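Notebook, simulation bench
Wednesday, March 9, 2022
Written by: Urho Ruotsalainen

Question of the week, as I understood it from the Monday talk: can the arm put away the clean dishes from the rack, and sort the mixed screws from the workshop tray, without a person standing next to it? My short answer is not yet for the dishes, and perhaps for the screws. The longer answer follows.

Dishes, in simulation

I ran the Gakley policy overnight on the kitchen model. It made 300 episodes and I counted as success only when the plate stood in the slot and did not lean on its neighbour. By this rule 21 episodes were good. Toivonen has told me that my rule is too hard, and that at her home the plates lean all the time. I keep the rule for now, because otherwise I cannot compare with the October runs.

The most common failure is the same as before. The gripper comes to the plate with a good speed, closes too early, and pushes the plate to the back. After that the policy does not look for the plate again. It goes to the slot with nothing in the fingers and opens them very politely. A child of five would notice that the hand is empty. I think we should give the policy the finger width as an input. It is already in the log, we only do not use it.

Cups I did not try. The handles in the model have wrong collision shapes and I have not had the time to repair them.

Screws, in simulation

For the sorting I use the Pridico scene with Fillido as the physics engine. Here the results are better, but the time for one screw is long, and a person with two hands would finish the tray before the arm has emptied a corner of it. Still, the arm does not need coffee, so for the night shift it may be useful.

What worries me more is the viewpoint. I went through the renders of the close camera this morning to see what the policy has for its input when it makes the decision.

Most of the picture is one dark blue face with no marking on it, and a hard black-teal shadow lies over the right part. The small shapes that have some detail are all in the narrow gap under the blue panel. I would not like to sort anything myself with such a view, so I do not blame the network too much.
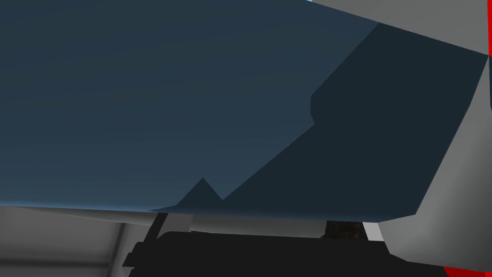
Changes for the next run

1. Move the close camera back and turn it a little down. Write the old pose in the config comments before changing, please. Last time I lost it.

2. Make the shadows softer, or use more than one light. The edge of a shadow is at present a stronger line than the edge of many parts, and I suspect that the policy follows it.

3. Add the finger width to the inputs (see dishes).

4. Train again with seed 529, the same as in October, so that the comparison is fair.

5. Ask Toivonen if the real tray can be borrowed for 2 days. I want to measure the depth of it myself, as the drawing and the model do not agree.

Open points

I still do not know how to count an episode where the screw falls on the table and the arm picks it up again. For a household it is fine, for a shop floor probably also, but the time becomes very long. For the moment I mark these with the letter R and leave them out of the percentage.

The disk of the bench computer is nearly full again. Old videos from the drawer task can be deleted, but not the logs.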